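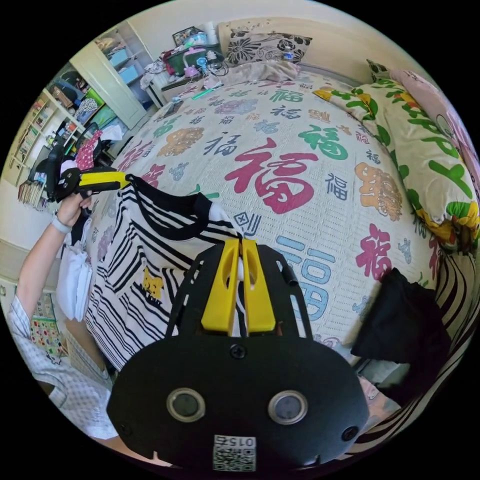
Re: [tistthorpe-residents] Complaint to the ombudsman about the Clalari inspections

From: Selvaraj Jayawardena
Date: 29/05/2025

Replying on-list as several members have written to me separately with the same question.

> If the bylaw officers went into the units without written
> notice, can we go straight to the provincial ombudsman, or
> does the city have to answer first? Some of the tenants at
> Clalari Court say they were told to pay on the spot or be
> reported. Others say no money was mentioned. There is talk
> of a march on city hall and I would like to know whether
> that affects the complaint.

The city has to answer first. The ombudsman's office will open a file at any time, but it normally declines to investigate until the internal process has run or has plainly stalled. File with the city clerk, keep the stamped copy, and note the date of receipt.

Two separate matters are being run together in this thread and they should be split. 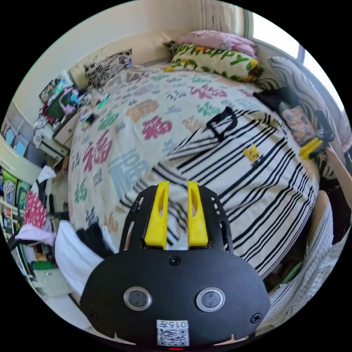
The first is notice. The entry provisions in the standards bylaw require written notice to the occupant, stating the purpose. Notice to the landlord is not notice to the occupant. If Amarasinghe Property Management received a letter and did not pass it along, that is a complaint against Amarasinghe, and it goes to the tenancy branch.

The second is the demand for payment. An inspector has no authority to collect money at the door. A penalty notice carries a serial number and is payable at the cashier's wicket or by cheque in the mail. An allegation that an officer asked for cash is an allegation of an offence and belongs with the police, whatever the clerk does with the rest. Of the 6 statements I have read, 2 mention a sum. One says $500 and the other says $1000. Neither gives the officer's badge number. Please do not combine them into a single figure in the press release, as the current draft does.

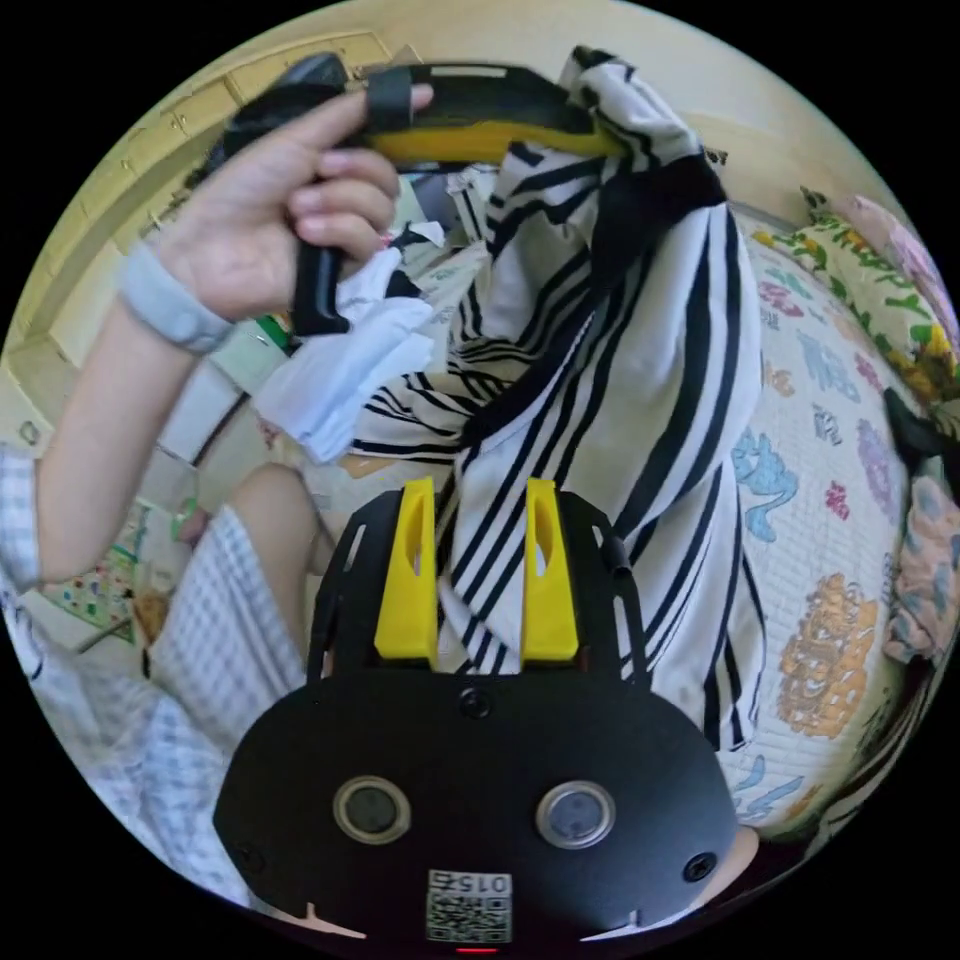

Striped shirt and white cloth, bedroom.

On the form of the statements: each should be in the tenant's own words, signed, with unit number and time of entry. Hearsay from a neighbour can be attached but must be labelled. The Prorker template circulated last week has a tick box for "harassment". Leave it blank and describe what was said.

As to the march, it has no bearing on the complaint. A permit is needed only if the route occupies the roadway. The sidewalk from the library to the plaza does not require one, provided the doors to city hall are kept clear. Placards naming individual officers are unwise while the police matter is undecided.

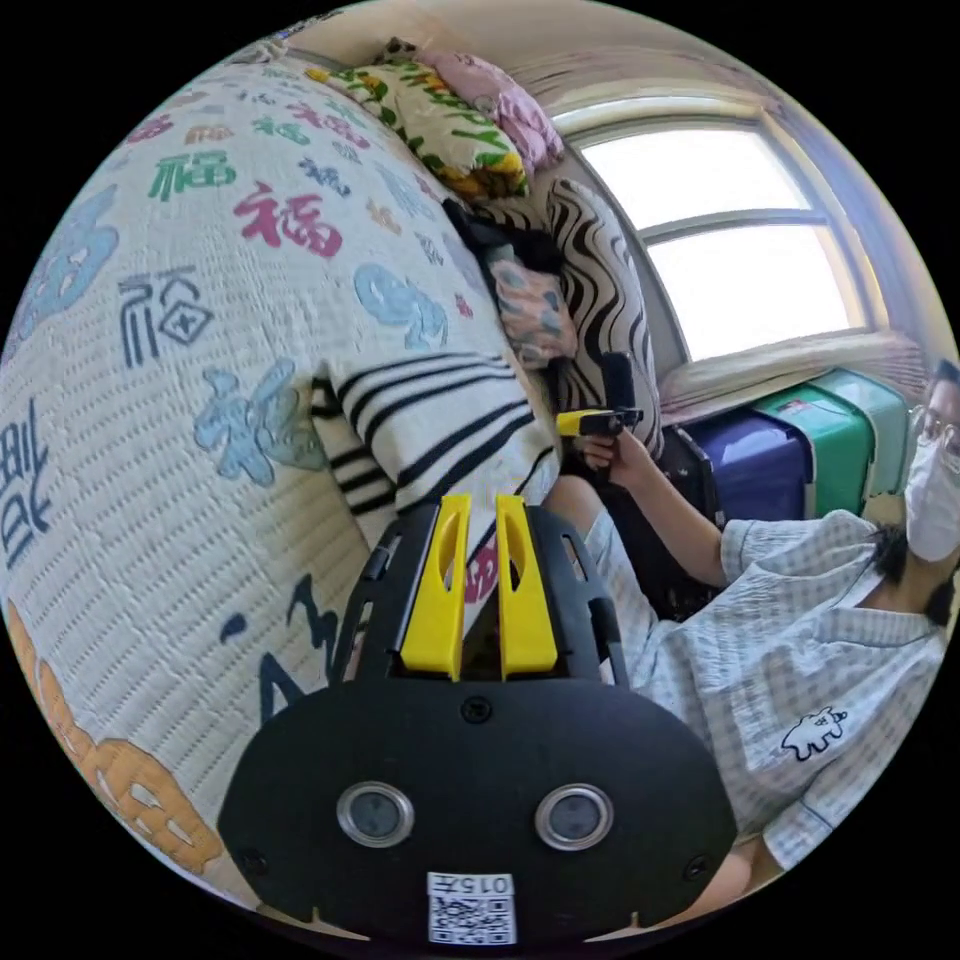

The clerk's office has indicated that delegations on the bylaw review will be heard in July. Speakers must register in writing beforehand and are held to the subject on the agenda, so the individual files should not be argued there. I can draft a short submission on the notice provisions if no one else has begun one.

Corrections to the above are welcome, preferably with the section number.

S. Jayawardena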